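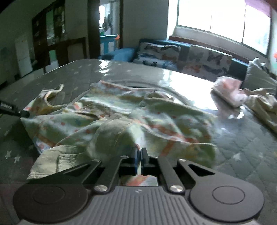 Januar, halb elf vormittags

Die Wäsche liegt seit gestern Abend auf der Matratze im Wohnzimmer. Ich habe nach dem Frühstück angefangen, sie auseinanderzusortieren. Die Sonne kommt um diese Zeit voll durch das breite Fenster über dem Sofa, man braucht kein Licht. Auf dem Überzug der grauen Matratze spiegelt es allerdings so, dass ich mich mit dem Rücken zum Fenster gesetzt habe.

Zuerst der blassgrüne Stoff mit den kleinen Blumen und Punkten. Er lag völlig verknäult in der Mitte, und die helle Schlaufe oben war verdreht. Ich habe ihn dreimal gefaltet und dreimal wieder aufgemacht, weil er mit der Schlaufe nie flach liegt. Jetzt kommt sie nach innen und fertig. Das rosa Tuch war schon zusammengelegt, das habe ich nur beiseitegeschoben. Der Haufen rechts in Creme und Beige ist der unangenehmste Teil, den hebe ich mir für nachher auf.

Der schwarze Stift lag auch wieder am Rand. Ich benutze ihn für die Liste und lege ihn dann jedes Mal dorthin, wo ich gerade aufhöre. Heute steht auf der Liste: Wäsche, Sofakissen, Fensterbank, Paket nach Wamberg.

Elf Uhr

Die beiden Schmetterlingskissen habe ich von der Sofalehne genommen und auf dem Balkon ausgeklopft. Sie sind auf dem weißen Grund empfindlich, einmal im Monat müssten die Bezüge eigentlich in die Maschine. Letztes Mal habe ich bei 40 Grad gewaschen, das Blau und das Orange haben es ausgehalten. Das graue Kissen bleibt in seiner Ecke, das ist mein Leseplatz. Die Fensterbank hinter dem Sofa habe ich feucht abgewischt. Man kommt nur heran, wenn man auf dem Sofa kniet – der Rücken meldet sich danach.

Der weinrote Vorhang könnte auch mal gewaschen werden. Ich hatte überlegt, neue zu bestellen, bei Cedari gibt es welche für 87 Euro das Paar. Vorerst nicht. Die Stromabrechnung ist gekommen, 234 Euro Nachzahlung, damit ist der Januar erledigt.

Halb zwei

Der beige Haufen ist doch noch weg. Zwei Teile davon lege ich zu den Sachen für Wamberg, der Rest kommt in den Schrank. Das Paket wiegt laut Küchenwaage knapp unter der Grenze, mit dem Karton etwa 400 Gramm weniger als das vom letzten Mal. Klebeband ist fast alle, neues kaufen.

Die Matratze soll heute Abend zurück ins kleine Zimmer. Die Sterne auf dem Stoff finde ich nach wie vor kindisch, aber sie liegt sich gut und unter dem Laken sieht man sie nicht. Ich muss noch das Spannbetttuch suchen, das im Herbst irgendwo ganz unten gelandet ist.

Zum Mittag Suppe von gestern. Nachher zur Post, die macht um vier zu.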